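Endlich gebucht!

So, es ist passiert. Gestern Abend, zweites Glas Wein, Laptop auf den Knien, und zack: Madeira, im Herbst, zwei Wochen. Ich hab danach erst mal quer durch die Wohnung gerufen, und Kamil hat nur gefragt, ob ich die Stornobedingungen gelesen habe. Hab ich! Bis 30 Tage vorher kostenlos, danach wird es hässlich. Mit weniger hätte ich in diesem Jahr auch nichts angeklickt.

Gebucht haben wir über Kilent, das ist ein kleines Reisebüro, das mir Jozefína Koubek empfohlen hat (die mit den Azoren-Berichten, ihr erinnert euch vielleicht). Beim ersten Angebot war der Transfer nicht dabei, beim zweiten dann schon, und am Ende stehen 1.958 Euro für uns beide auf der Rechnung, Flug, Frühstück und Transfer inklusive. Für das Zimmer mit Meerblick wollten sie noch mal 200 Euro mehr. Da haben wir lange hin und her überlegt und uns dann für die Gartenseite entschieden. Das Geld geht lieber in Espada mit Banane und in einen Mietwagen für die Nordküste.

Das Hotel heißt Trimano und liegt etwas oberhalb von Funchal, also ordentlich bergauf, wenn man abends aus der Altstadt zurückkommt. Kamil freut sich auf die Levadas, ich mich auf den Pool. Sechs Wanderungen hat er schon rausgesucht, eine davon mit Tunnel und Stirnlampe, und ich habe bei zweien gleich mein Veto eingelegt. Schwindelfrei war ich noch nie.

Was ich noch gar nicht weiß, ist die Sache mit dem Gepäck. Im Tarif ist nur Handgepäck drin, und oben in den Bergen kann es ja richtig kühl werden, während man unten am Hafen im T-Shirt sitzt. Also Zwiebelprinzip, dünne lange Hosen, eine Regenjacke, fertig. Sage ich jetzt. Fragt mich im Herbst noch mal!

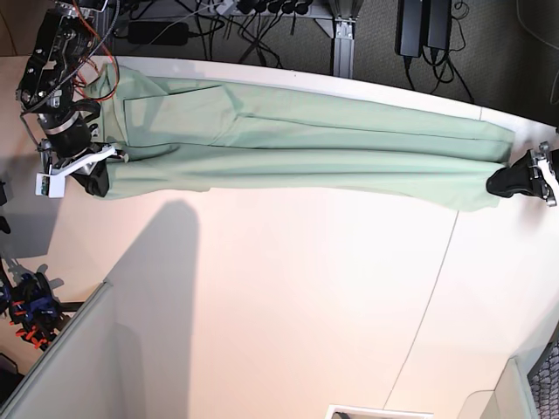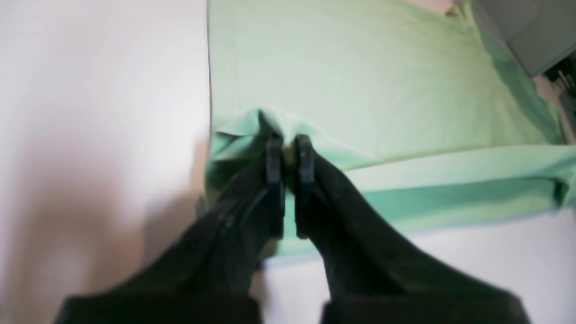
Einen Reiseführer brauche ich auch noch, mein alter kennt die halbe Gastronomie nicht mehr. Falls jemand von euch schon mal im Nordwesten übernachtet hat, Richtung Porto Moniz: Lohnt sich da eine Nacht, oder reicht der Tagesausflug? Und fährt man die alte Küstenstraße überhaupt noch irgendwo? Schreibt mir das gern in die Kommentare, Kamil liest auch mit.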